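Break room cutlery: handles up or handles down?
Facilities board > Kitchens and supplies

hulst_9
We moved the plastic cutlery at the Hulstead site out of its box and into mesh cups at the back of the counter: knives, forks, spoons. Everything currently stands business end up, so you can tell the types apart without pulling one out.
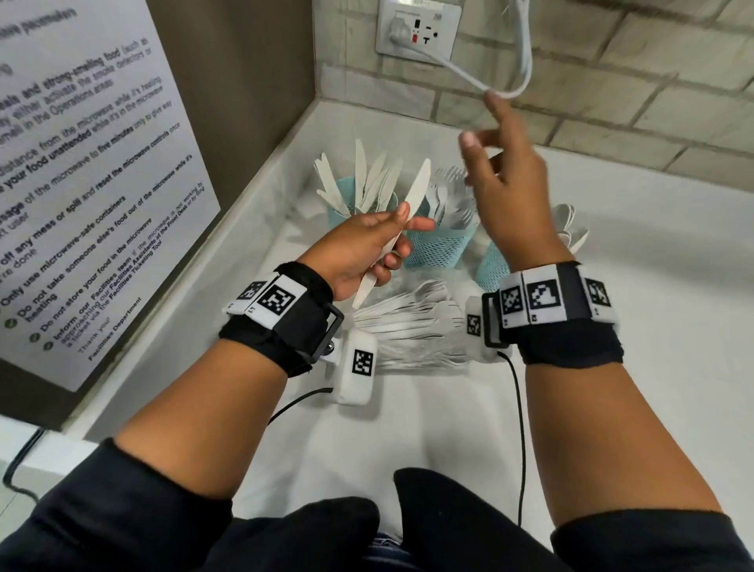
gravel_pit
Handles up. People grab whatever is on top, and on a fork that means the tines. Grakville switched in April.

hulst_9
With handles up, all three types look the same from above. You would need labels.

tnk593
Labels fall off mesh. Tie a tag through the holes - cable ties work.

hulst_9
Noted. For the mixed leftovers I pull the knives first. They are the longest and they snag everything else.
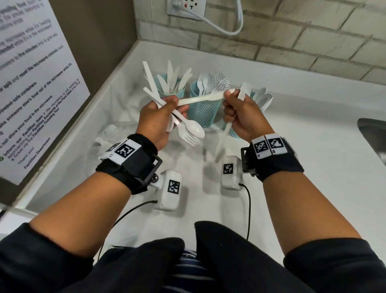
Forks go next, then spoons. Stop filling when a cup resists, or the pieces come out in clumps. Spares go in a lidded box, 142 at last count.

gravel_pit
Still disagree on direction. Four people handle a cup before it empties.

hulst_9
Fair. I'll try handles up in the knife cup only. Empty bags get flattened and reused as bin liners.

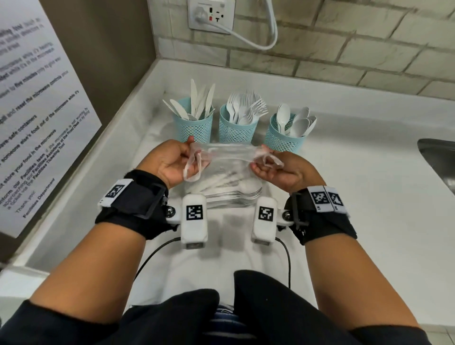

Workplace Services - Hulstead

tnk593
Thin bags split as liners. We recycle ours.

hulst_9
Ours hold for paper waste. Wet waste gets a proper liner.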